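4.3 Loading the Countertop Display Rack

This section covers the placement and filling of the Prindeo tiered display rack at a Redar self-checkout counter. Complete the counter set-up in Section 4.2 before you begin.

Before you start

Check that the counter is level and that the checkout terminal is switched on. Have the stock list for your site at hand. The product codes on the list must match those stored in the terminal.

1. Wipe the counter and the rack with a soft, damp cloth. Let both dry fully.

CAUTION: Do not use alcohol, ammonia, or window cleaner on the rack. These products can cause fine cracks in clear plastic.

2. Set the rack on the counter at least 9 inches from the scanner window. Items stored closer than this may be read by mistake.

3. Assign one product code to each channel. Do not mix products with different prices in the same channel.

4. Load the items lengthwise with the printed side up. Bars are placed end to end.

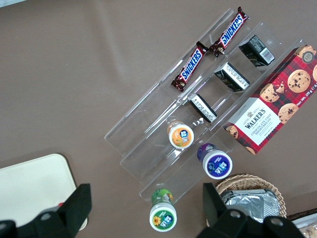 Figure 4-3. Clear tiered rack with two Snickers bars in the uppermost channel.

5. Place items with the earliest expiration date where customers will take them first. Put new stock behind old stock.

6. Remove any item with a torn or open wrapper and record it as waste (see Section 6.1).

NOTE: The channel limit set in the terminal is 40 items. If you enter a higher number, the terminal shows code 155 and keeps the previous value.

Entering the stock count

1. On the terminal, open Stock, then Counter Display.

2. Select the channel and scan one item from it.

3. Enter the number of items loaded and press Save.

4. Repeat for each channel in use. Leave unused channels set to zero.

5. Press Close Count. The terminal prints a count slip. Keep the slip with the daily sales report.

If code 411 appears, the scanned item is not on the site price list. Add the item in the Alva price editor, wait for the update to finish, and scan again.

Routine checks

Check the rack at the start of each shift. Keep it out of direct sunlight and away from heating vents. Chocolate products should be moved to cooler storage if the counter area becomes warm.

Section revised Jul 9, 2024. Technical contact: Annick Sabatier, Prostaria Support.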